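Subject: Re: [slowfilm] running order for the Lacroix evening

Hello all,

thank you for the many answers, I did not expect so much mail in one night.
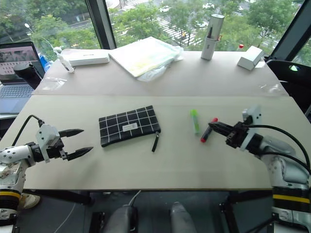

I answer first to Piers, as his message touches most of the open points.

Piers wrote:
> I'm still not convinced by putting The Salt Road last. It runs
> long, the middle reel is very dark, and people coming from
> Prirasville will have to leave before the end to get their bus.
> Could we open with it and close with the shorts? Also, is the
> print the 2000 restoration or the older one with the cut
> wedding scene? If it's the older one I'd sooner show
> Treltton again.

It is the 2000 restoration. I wrote to the archive and they confirmed it, with the wedding scene complete and the original title cards. The older print has also a wrong order of the scenes in the mill, and I would not like to show it either.

About the order I see your point, but I would like to defend mine a little. The Salt Road is a film which asks the eyes to be already slow. When I saw it the first time, in a student cinema, it was the opening film, and for 20 minutes the people around me were still unpacking their coats and whispering. The long shot of the river was lost completely. The second time it came after two quiet shorts and the same shot was for me the best thing in the whole evening. So I propose this:

First the 1901 harbor film, which has only a few minutes and which everybody likes. Then the two shorts by the Lacroix students. Then a break of 20 minutes, then The Salt Road. If we begin at 5, the bus is not a problem anymore. I looked at the timetable and the last one to Prirasville goes well after the end, even if the break becomes longer, as it always does.

Treltton I would keep for May. I like it very much, but we showed it in the old room with the bad sound, and I think it needs a proper evening with a talk after. Somebody asked off the list if it is true that the director shot the last scene twice. I have read this also, but only in one interview, and the translation was poor, so please let us not print it in the program notes.

Two practical matters. The music for the harbor film: Provumo offered to play live again, with accordion and the small organ. I said yes for all of us - I hope it was not too fast. They need the film file before the rehearsal, at the correct speed. The last time they received it too fast and had to change everything on the same afternoon.

And the subtitles: I finished my translation of The Salt Road except for the song of the ferryman. There is a word in the second verse which can mean "debt" or "guilt", and I do not know how to keep both in English. If someone has an idea, please write me directly.

With kind regards,
Danica Krajčí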